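[cell-practice] Re: Writing the "who moves first" rule for two-arm cells
Date: November 2025
List: cell-practice

Hi all,

Sorry for the slow answer, I've been buried in the Wolow paperwork and only got to this thread over coffee this morning. Quoting the part I want to argue with (in a friendly way!):

> At Petrenko we wrote one rule for both arms: if either arm is inside
> the shared area, the other one stays parked at home. It's simple and
> the auditors like it. Is there any reason to do it differently for
> valve work, or in simulation, where there's nothing to break?

I like simple too, but parked at home is a pretty blunt tool. We tried that wording on the Guseritz cell and our cycle came out at 227 seconds, most of it one arm waiting for the other to make the long trip back. So now our draft has a hold position as well as a home position. The idle arm can sit at hold with the fingers open and nothing in them, off to its own side, and it has to have a named pose in the program. If somebody types in joint values by hand, it doesn't count as a hold.
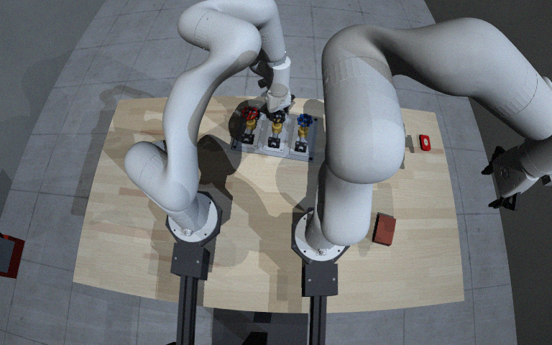
The other half of the rule is about who owns which fixture. In our draft the left arm owns the valve board for the whole task, and the right arm can't cross over unless the left one has let go of the handwheel AND backed out to its own hold. Both conditions, checked separately. We had a version with only the first one, and I'm still a little embarrassed that it got through 2 reviews.

As for simulation having nothing to break, well, sure, but people copy their sim programs onto the floor. I've done it myself. If the habits are sloppy in there they'll be sloppy out here, so section 19 of our draft says the sim runs under the same zone rules as the real cell, same speeds near the fixtures, same stops. You can switch the rules off to debug, but then the log gets marked and you can't use that run as evidence for anything.

Loose parts are where I'd really love some opinions. Our wording right now is that any block on the table that isn't in a fixture gets its own keep-clear margin until an arm is told to pick it, and the margin is measured from the block's real outline, turned however it's turned.
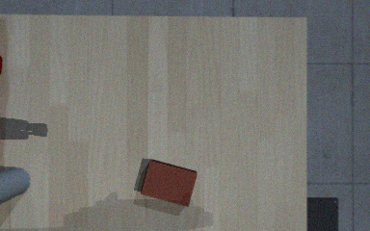 The Plisetti folks use a box squared up to the table instead, which is easier to code but eats up a lot of space as soon as a part sits at an angle. On a big table, who cares. On ours it can block a perfectly good approach path. I also added a line saying you don't get to use a shadow edge as a part edge if your outline comes from a camera, which sounds silly until you've had an argument over where a part ends.

Two things still open on my side:

- Does hold need a time limit? I have it blank for now. Petrenko's old April draft had one and I can't find out why it was dropped.
- Should a dropped part send both arms to hold, or only the one that dropped it? I lean toward both.

If anyone has wording they're happy with for either of those, please paste it right into a reply, attachments get stripped by the list. I'm sending the next draft around once I've fixed the numbering (it skips from 2 to 4, don't ask).

Cheers from the Guseritz cell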